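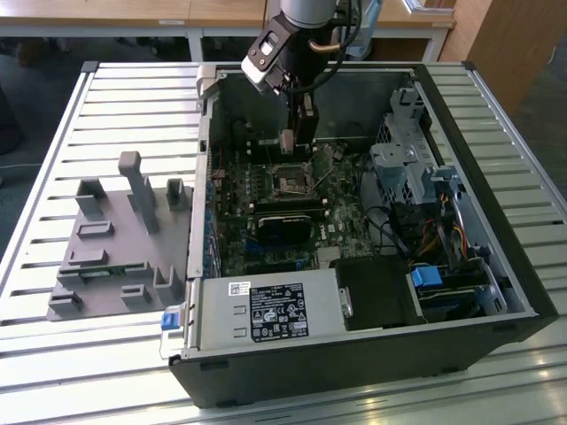
Wie rechnet ein Computer mit nur zwei Ziffern?

Kinderseiten der Technischen Sammlung Dromer
Für Leserinnen und Leser ab 9 Jahren
Stand: 25. November 2025

Wenn Menschen zählen, verwenden sie zehn Ziffern: 0, 1, 2, 3, 4, 5, 6, 7, 8 und 9. Damit lässt sich jede ganze Zahl aufschreiben, vom Alter eines Kindes bis zur Einwohnerzahl eines Landes. Ein Computer kommt mit zwei Ziffern aus. Er verwendet die 0 und die 1. Auf dieser Seite wird erklärt, wie das geht und wie du selbst Zahlen in die Schreibweise der Computer übersetzen kannst. Du brauchst dafür Papier und einen Stift.

Unser Zehnersystem

Vermutlich hat sich das Zählen in Zehnerschritten durchgesetzt, weil der Mensch zehn Finger hat. In der Fachsprache heißt unsere Schreibweise Dezimalsystem. Der Name kommt vom lateinischen Wort »decem«, das »zehn« bedeutet.

Im Dezimalsystem kommt es darauf an, an welcher Stelle eine Ziffer steht. Ganz rechts stehen die Einer, links daneben die Zehner, dann folgen die Hunderter und die Tausender. Die Zahl 1.641 besteht also aus einem Tausender, sechs Hundertern, vier Zehnern und einem Einer. Die Ziffer 1 kommt darin zweimal vor. Vorne ist sie tausend wert, hinten nur eins.

Von Stelle zu Stelle wird der Wert zehnmal so groß. Nach der 9 sind alle Ziffern verbraucht. Darum beginnt man rechts wieder bei 0 und schreibt links daneben eine 1. So entsteht die 10.

Das Zweiersystem

Im Zweiersystem gilt dieselbe Regel, nur sind die Ziffern viel früher verbraucht. Nach der 1 ist bereits Schluss. Man beginnt rechts wieder bei 0 und schreibt links daneben eine 1. Die Zahl Zwei sieht deshalb so aus: 10. Damit niemand sie mit der Zehn verwechselt, liest man sie als »eins null«.

Die Stellen heißen hier Einer, Zweier, Vierer, Achter, Sechzehner und so weiter. Von Stelle zu Stelle verdoppelt sich der Wert. Das Zweiersystem wird auch Binärsystem oder Dualsystem genannt.

So zählt man im Zweiersystem von null bis zehn:

null: 0
eins: 1
zwei: 10
drei: 11
vier: 100
fünf: 101
sechs: 110
sieben: 111
acht: 1000
neun: 1001
zehn: 1010

Betrachte die Zeile für die Neun. Sie enthält einen Achter, keinen Vierer, keinen Zweier und einen Einer. Acht und eins ergeben zusammen neun. Bei der Zehn sind es ein Achter und ein Zweier.

Warum gerade zwei Ziffern?

Ein Computer arbeitet mit elektrischem Strom. In seinem Inneren befinden sich winzige Schalter, die Transistoren. Jeder dieser Schalter kann Strom durchlassen oder sperren. Das lässt sich mit einem Lichtschalter vergleichen, bei dem die Lampe entweder an oder aus ist. Für »an« kann man eine 1 schreiben, für »aus« eine 0.

Man könnte sich auch eine Maschine vorstellen, die zehn verschieden starke Ströme unterscheidet, einen für jede unserer Ziffern. Solche Maschinen sind schwieriger zu bauen, und sie machen leichter Fehler, wenn der Strom ein wenig schwankt. An und aus lassen sich dagegen sehr sicher auseinanderhalten.

Eine einzelne 0 oder 1 im Computer nennt man Bit. Das Wort ist aus den englischen Wörtern »binary digit« zusammengezogen und bedeutet »Zweierziffer«. Acht Bits bilden ein Byte. Mit einem Byte kann man alle Zahlen von 0 bis 255 darstellen.

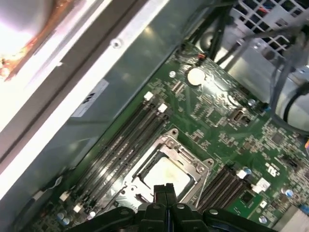
Wo wird im Computer gerechnet?

Das wichtigste Rechenbauteil ist der Prozessor. Er besteht im Kern aus einem kleinen Plättchen aus Silizium, auf dem sehr viele Transistoren Platz finden. In modernen Prozessoren sind es mehrere Milliarden. Ein einzelner Transistor ist so klein, dass man ihn mit bloßem Auge nicht erkennen kann.

Der Prozessor sitzt auf der Hauptplatine. Bei vielen Tischcomputern steckt er dort in einer Halterung, dem Sockel. Über zahlreiche Kontakte gelangen die elektrischen Signale hinein und wieder hinaus. Neben dem Prozessor gibt es den Arbeitsspeicher. Darin werden die Nullen und Einsen abgelegt, die gerade gebraucht werden.

Damit alle Teile im gleichen Takt arbeiten, gibt ein Taktgeber den Rhythmus vor, ähnlich wie ein Dirigent in einem Orchester. Bei heutigen Prozessoren schlägt dieser Takt mehrere Milliarden Mal in der Sekunde.
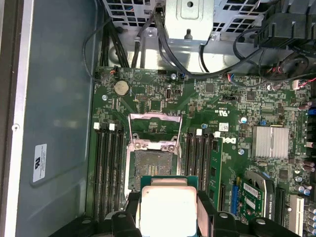

Prozessor über dem geöffneten Sockel einer Hauptplatine.

Addieren mit Nullen und Einsen

Das Zusammenzählen ist im Zweiersystem leicht zu lernen, denn es gibt nur wenige Regeln:

0 + 0 = 0
0 + 1 = 1
1 + 0 = 1
1 + 1 = 10

Bei der letzten Regel schreibt man die 0 hin und überträgt die 1 auf die nächste Stelle links. Treffen durch den Übertrag drei Einsen aufeinander, lautet das Ergebnis 11. Man schreibt dann eine 1 und überträgt eine 1.

Als Beispiel wird fünf plus drei gerechnet:

 101
+ 011
 1000

Die Lösung 1000 bedeutet acht. Ein Prozessor führt solche Rechnungen aus, indem er Transistoren zu kleinen Schaltungen verbindet. Eine Schaltung, die zwei Bits und einen Übertrag zusammenzählt, heißt Volladdierer.

Eine große Zahl übersetzen

Nun soll die Zahl 1.641 in das Zweiersystem übertragen werden. Schreibe dafür zuerst die Stellenwerte nebeneinander auf:

1024, 512, 256, 128, 64, 32, 16, 8, 4, 2, 1

Prüfe dann von links nach rechts, ob der Stellenwert noch in die Zahl hineinpasst. Passt er hinein, notierst du eine 1 und ziehst ihn ab. Passt er nicht, notierst du eine 0.

1024 passt: 1. Es bleiben 617.
512 passt: 1. Es bleiben 105.
256 passt nicht: 0.
128 passt nicht: 0.
64 passt: 1. Es bleiben 41.
32 passt: 1. Es bleiben 9.
16 passt nicht: 0.
8 passt: 1. Es bleibt 1.
4 passt nicht: 0.
2 passt nicht: 0.
1 passt: 1. Es bleibt nichts übrig.

Im Zweiersystem lautet die Zahl also 11001101001. Sie ist deutlich länger als im Dezimalsystem. Einen Computer stört das nicht, er verarbeitet viele Stellen gleichzeitig.

Auch Buchstaben und Bilder sind Zahlen

Texte speichert der Computer, indem er jedem Zeichen eine Nummer zuordnet. Das große A hat in der weit verbreiteten ASCII-Tabelle die Nummer 65, das große B die Nummer 66. Im Zweiersystem wird aus dem A die Ziffernfolge 1000001.

Digitale Bilder bestehen aus vielen kleinen Punkten, den Pixeln. Für jeden Punkt wird festgehalten, wie viel Rot, Grün und Blau er enthält. Auch diese Angaben sind Zahlen. Bei Musik wird viele tausend Mal in der Sekunde gemessen, wie stark der Schall gerade ist, und jeder Messwert wird als Zahl gespeichert.

Aufgaben zum Selbstlösen

1. Schreibe dein Alter im Zweiersystem auf.
2. Welche Zahl verbirgt sich hinter 1101?
3. Rechne im Zweiersystem: 110 + 11.
4. Wie weit kannst du mit den Fingern einer Hand zählen, wenn ein gestreckter Finger 1 und ein gebeugter Finger 0 bedeutet?

Lösungen: Bei Aufgabe 1 hängt die Lösung von deinem Alter ab. Aufgabe 2: dreizehn. Aufgabe 3: 1001, also neun. Aufgabe 4: bis 31.

Kleines Wörterbuch

Bit: eine einzelne Stelle im Zweiersystem, 0 oder 1
Byte: acht Bits
Dezimalsystem: Schreibweise mit zehn Ziffern
Dualsystem: Schreibweise mit zwei Ziffern
Prozessor: Bauteil, das Befehle ausführt und rechnet
Transistor: sehr kleiner elektronischer Schalter

Text: Marcelino Bermúdez
Fachliche Durchsicht: Amirul Liew
Lehrkräfte dürfen diese Seite für den Unterricht ausdrucken und vervielfältigen.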